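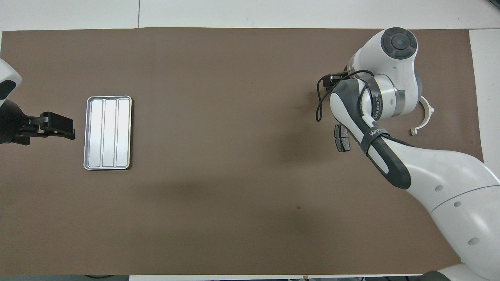

Kann man in Otadow überhaupt noch ohne Auto wohnen, fragt jemand unter meinem letzten Post, oder ist das inzwischen reine Sturheit? Der 62er fahre doch eh nur noch für die Schulkinder.

Ok. Thread. Hab eine halbe Stunde bis ich losmuss, also schnell.

Erstens: ja, kann man. Ich mach es seit vier Jahren. Ob man es sollte, andere Frage.

Zum 62er. Stand heute: morgens 5:48, 6:31, 7:04. Dann Loch bis Mittag. Dann 12:50, 13:35, und nachmittags einmal die Stunde bis kurz nach sechs. Abends nix. Sonntags gar nix, außer man zählt den Rufbus. Den zähle ich nicht.

Rufbus deshalb nicht: muss man 70 Minuten vorher bestellen. Wer weiß denn 70 Minuten vorher wann er aus der Zahnarztpraxis rauskommt. Und nach 18 Uhr geht am Telefon keiner mehr ran, obwohl der Bus laut Plan bis 22 Uhr fährt.

Geht nur per App dann. Die App will meinen Standort, meine Kontakte und ein Passwort mit Sonderzeichen. Meine Nachbarin ist über achtzig und hat ein Tastentelefon. So viel dazu.

Seit April fährt Traltel die Linie. Vorher der Kreis selber. Große Ankündigung damals, neue Haltestellenschilder, neues Logo. Die Schilder sind tatsächlich schön. Der Fahrplan drin ist der alte.

Also nicht ganz der alte. Die Abfahrt um 7:04 steht da noch als 7:09. Fünf Minuten zu früh weg ist schlimmer als zwanzig zu spät, da sind wir uns hoffentlich einig. Hab drei Wochen gebraucht bis ich das gerafft hab. Stand da jeden Morgen wie bestellt und nicht abgeholt.

Hab dann angerufen. Warteschleife, Panflöte. Eine sehr nette Frau sagt mir, der Plan im Netz ist der richtige, der Aushang wird "zeitnah" getauscht. Das war im Mai. Hängt immer noch.

Hab jetzt mit Edding drübergeschrieben. Ist vermutlich Sachbeschädigung. Egal.

Weil wieder welche fragen: Umstieg am Bahnhof. Der 62er kommt um 7:29 an, der Zug fährt 7:31. Gleis 2, also durch die Unterführung. Mit Rucksack und Turnschuhen schafft man das. Mit Kinderwagen vergiss es, Aufzug seit dem Winter ausser Betrieb.

Nächster Zug 8:31. Ich kenne den Bahnhofskiosk in- und auswendig. Käsebrötchen gut, Kaffee naja, Zeitungen gibts seit dem Sommer keine mehr.

Und der Anschlussbus im Gewerbegebiet, der 711, wartet natürlich nicht. Früher hat der gewartet! Der Fahrer hat rübergeguckt ob noch wer aus dem Zug kommt. Jetzt fährt er nach Gerät, das Gerät piept und dann muss er los. Kann er nix für.

Zum Geld, kam auch als Frage: Monatskarte ist völlig ok. Ein Auto würd mich ein Vielfaches kosten, Versicherung, Reifen, Werkstatt, Sprit. Hab das mal an einem Abend durchgerechnet und dann nie wieder drüber nachgedacht -- bis zum ersten Wintermorgen an der Haltestelle jedenfalls.

Kein Unterstand übrigens. War mal einer, Wellblech, hässlich, aber trocken. Wurde abgebaut "im Zuge der Neugestaltung". Neu gestaltet ist jetzt: ein Mast und ein Mülleimer.

Einkaufen. Geht. Rad mit Anhänger bis zum Supermarkt an der Umgehungsstraße, hin bergab, zurück eben nicht. Getränke kauf ich in kleinen Mengen. Blumenerde lass ich mir mitbringen, ich gebs zu.

Überhaupt mitfahren. Im Dorf gibts eine Chatgruppe, heisst immer noch "Gartenabfälle", hat aber längst nichts mehr mit Gartenabfällen zu tun. Da schreibt man rein "fahr um 3 in die Stadt, wer will" und meistens will wer. Funktioniert besser als jeder Rufbus. Ist halt kein Nahverkehr, ist Nachbarschaft.

Und darauf verlassen sich jetzt alle. Der Kreis auch, glaub ich. In der Sitzung hieß es, der Bedarf am Abend sei "nicht nachweisbar". Klar, wenn abends nichts fährt, fährt abends auch keiner mit.

Was ich gern hätte, ist gar nicht viel. Eine Abfahrt vormittags gegen zehn. Eine abends nach dem letzten brauchbaren Zug. Den 62er morgens fünf Minuten früher am Bahnhof. Aushang tauschen. Dach.

Wer in Otadow oder den Dörfern dahinter wohnt: schreibt mir eure Zeiten, also wann ihr fahren würdet wenn was fahren würde. Ich sammel das und schick es vor der nächsten Sitzung ein. Formlos reicht, gern auch per DM.

So muss los, 13:35. Laut Aushang 13:40 -- haha.

Nachtrag: hab ihn. War pünktlich. Außer mir saßen nur Schulkinder drin, insofern, Punkt für den Kommentar ganz oben.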